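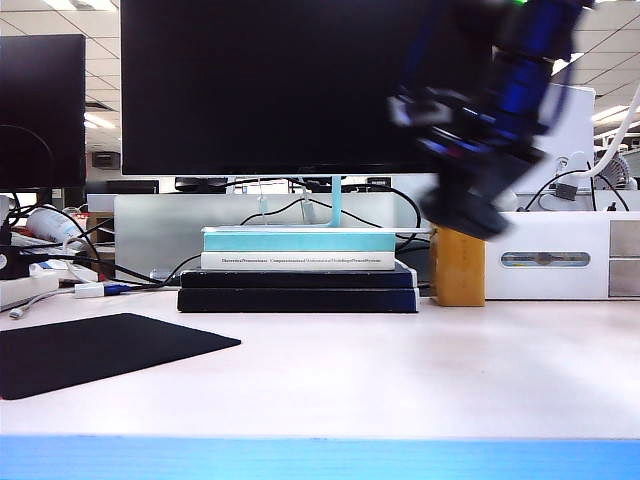 The arm at the corner desk, on its way down to the wooden block.

I'd been asking Humaira Baloch for a visit since spring, and in December she finally wrote back with a time (half past nine) and a warning to eat first. The lab is on the second floor of an old thread mill in Renside. The date over the door is 1902, and the stairs feel every bit of it – stone, worn down in the middle, with an iron rail that's freezing in winter. Then you push through a fire door and you're in a regular office with ceiling tiles and a coffee machine.

The group is small. Humaira runs it, Jawad Naqvi and Nour Saliba do most of the recording, and Mounir Mahrous looks after the software that turns a day of recording into something a model can be trained on. They call the whole project Munance. I asked twice what it stood for and got two different answers.

What they're after is examples. They want an arm that can work on an ordinary desk, the kind people really sit at, and so they guide it through small jobs again and again and save every run. Pick this up, put it over there, stand that one upright. Each run is an episode. An episode has the camera video, the position of each joint, what the gripper was doing, and one line of plain text saying what the job was. The model learns from piles of those.

I had pictured a spotless table under studio lights. Their main spot is a desk with monitors, a stack of books, a mouse pad and cables going every which way, with a white drawer unit at the right-hand side. Jawad told me they did start out with a clean table, and the first model was wonderful on it. Then someone left a stapler out and it fell to pieces. Since then the desks stay desks. There's a rule on the whiteboard, in Nour's handwriting: TIDY NOTHING BETWEEN RUNS.

The block job was what I spent the most time with. It's a honey-colored piece of wood, taller than it is wide, and it starts out standing next to the books. The operator brings the arm down over it, closes the gripper, lifts, and sets it down again at whatever place the text line asks for. It sounds like nothing. I watched Nour do it for most of an hour and I was completely absorbed! She never comes straight down twice in a row. Sometimes she swings in from the right, sometimes she stops high up and corrects, and every so often she deliberately goes in a little wrong and then fixes it. Those recoveries are gold, she said. A model that has only seen perfect grasps has no idea what to do after a bad one.

They steer with a second, smaller arm that the operator holds. Move the small one and the big one follows, with a lag so short I couldn't feel it. The small arm is called Bach and the big one is Romby. Bach was named by a student who has left, and who apparently hummed while recording.

Of course I got a turn. Jawad sat me down, showed me the foot pedal (press to start an episode, press to end it, hold it down to throw the episode away) and told me not to grip so hard. My first try knocked the block over. My second one knocked the block over too, with more confidence. The trouble is depth. You look at the desk and you're sure the fingers are level with the thing, and they're a thumb's width in front of it. Nour's advice was to watch the gap between the fingers and ignore the arm, and that helped a lot. On my fourth go I got it up and moved and set down standing, and I may have cheered. Mounir, without turning around, said that one could stay in.

It really is in there, by the way. He showed me the entry later, with my initials as operator. They keep track of who recorded what, and he says people's habits come through clearly enough that he can usually guess who was on Bach from the joint curves alone. Nour is smooth and a bit slow. Jawad is quick and stops dead at the end. I am, apparently, "wavy."

Some numbers, for those of you who wrote asking. A good morning for one operator is 65 episodes. The morning I was there they ended with 54 they were willing to keep, and I take responsibility for part of the difference. Operators swap every 30 minutes, and they're strict about it. Nour says she can see herself getting lazy on the video after that: the approaches all start to look alike, and twenty copies of one approach are worth very little.

After lunch came the part I'd expected to be dull, and it was my favorite. Mounir plays back the morning at double speed with one of the others next to him, and they go through it run by run. Keep, trim, or drop. A trim is usually a long pause at the start where the operator was still talking. A drop might be a camera hiccup, or a run where the text line doesn't match what was done. They had one like that where the line asked for the block to go left of the books, and it had gone somewhere that Jawad called left and Mounir called behind. They argued over it for ten minutes, and the run was dropped and a note made to write better lines. I came away thinking a good deal of the learning in that room is done by the people.

I asked Humaira how the current model does on the block. Well when it's upright, she said, patchy when it's lying down, and poor when the light changes late in the afternoon. So the next batch will be recorded after three o'clock, with the block on its side as often as standing. She was very open about it, and I liked that a lot. She pulled up a whole folder of failures for me, and we watched the arm close on thin air over and over, very politely.

A few practical things if you're going. Visits are by email only and they take two people at a time, three if one of you doesn't mind standing. Wear sleeves that push up. The parking behind the mill is for the upholsterer on the ground floor and he does mind, so use the lot by the canal and walk over the footbridge. The bakery across from it closes at two.

Shamim Kiani came with me and took far better notes than I did, mostly on the pedal and how the episodes are stored. Those will go up separately once she's typed them. She also got a turn on Bach and picked up the block on her first try, and she has asked me to put that in.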